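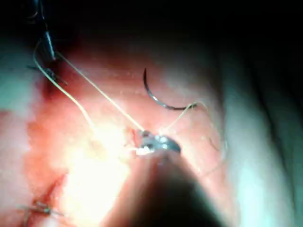
Jaws on the tissue, curved needle up and to the right. Two earlier stitches at left.

Wakham Suturing Instrument Set
Made by Kaimal. Sold and serviced in Canada by Grekham.
Price: $3,765 (set of 3 instruments, storage tray, printed manual)
Item no. 2767

The Wakham set is for surgical training labs that already own a robot and have discovered that owning a robot is the cheap part. Each instrument has short, flattened metal jaws meant for curved needles and fine thread. They will hold on to a needle with great loyalty. They will also hold on to your own suture with great loyalty, so check what's in them before you pull.

Every instrument is rated for 78 sessions. The counter is in the housing, it cannot be argued with, and it starts counting when the instrument is seated, including the time you seated it to see if it fit. 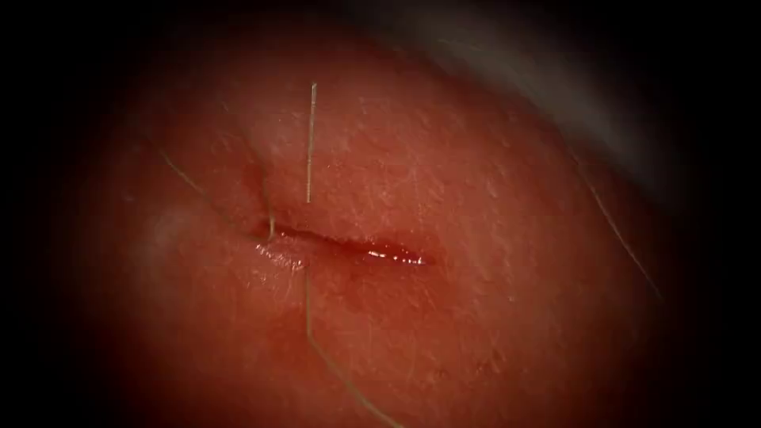
Narrow incision with threads at its left end. Edges close, not yet fully closed.

What our tester thought
Deepika Iyer ran a demo set through most of September at her teaching lab. She liked the grip and the colour-coded tray. She did not like the manual, which spends four pages on unpacking and one paragraph on cleaning. "My first row of knots looked like something my nephew would do to a shoe," she wrote. "By the second week I could blame the nephew less."

Not included
Needles, suture, practice tissue, patience. The older Fallix adapter is sold separately and is on back order, as is traditional.

Returns
Unopened trays, 30 days. Opened trays, talk to Octavio Villalba in service, who is fair but has heard all the stories.

Demo sets
Loans run two weeks, with shipping paid one way. Bookings through Rekha Varghese at the Grekham office, mornings only.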